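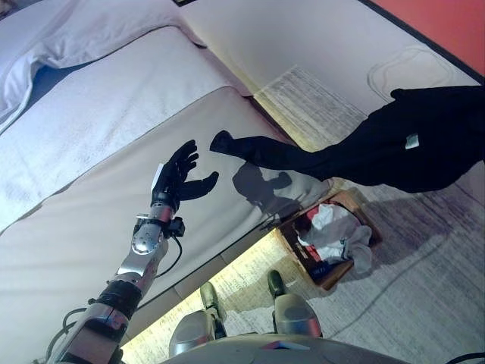
Robot's gloved hand open over a mattress, with a person's gloved fist reaching toward it. Head camera view.

Lotelau Household Set, release 2
Data card, 6 Mar 2026

The set holds 174 episodes gathered for training a humanoid in bedroom tasks and in close exchanges with a person. Recording was carried out at the Edell site under the direction of Imtiaz Ekanayake.

Contents: head camera video, joint positions, task label.
Held out for testing: 37 episodes.

Operators may stop an episode at any time – stopped episodes are kept and labeled as such.

Contact: Kojo Agyeman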